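From the software corner: Perley learns to admit it's lost

I spent most of September inside the pose tracker, so that's what you're getting from me this month. Sorry to anybody hoping for more about the planner (it's coming, it's just slower than I promised).

Quick recap if you skipped the last issue. Perley is our tracking tool. It looks for the marker cubes on the hand-held grippers, works out where each gripper is, and hands a nice smooth path to Grelleo, which does the replay on the arm. Works great until somebody turns a wrist too far and the camera only gets one face of a cube at a steep angle. Then the pose flips. One moment the gripper is pointing at the table, the next it's pointing at the ceiling, and the old code would happily smooth right over that and call it motion!

So the new version keeps both answers for a while. If the flipped one and the sane one score nearly the same, Perley holds on to the pair for up to 12 frames and picks whichever agrees with what comes next. If it still can't tell, it marks a gap and leaves it there. I love the gaps. I'd much sooner have a hole in the path than a made-up swing of the arm.

I reran 104 old recordings from the Morikawa set and the flips went down to 9, and 5 of those are in recordings I'd throw out anyway. The rest happen when the two cubes get close together and their corners get mixed up, so that's next on my list.

Two things to know before you update. The path files have a new column for confidence, and older copies of Livelier will choke on it – grab the new viewer first. Also, the left and right cube IDs now live in the config file, so if your hands come out swapped, look there before you write to me.

Folding cloth is still our hardest task for all this, with both hands low and close together for so long. If you have a recording where the tracker goes bananas, please send it over. I collect them.
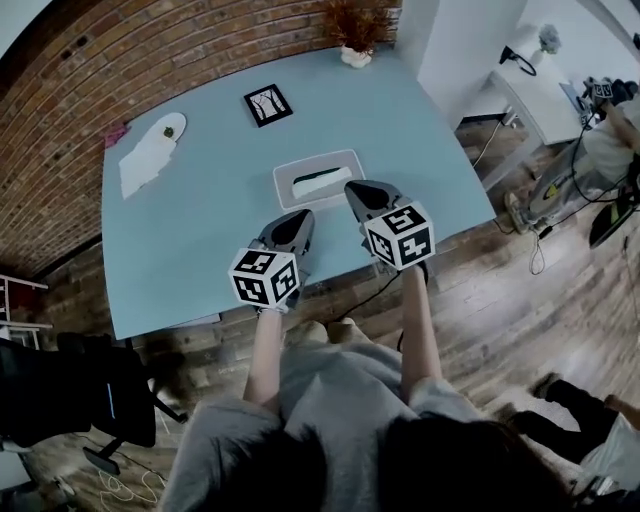
Two grippers, two marker cubes and a folded cloth in the tray.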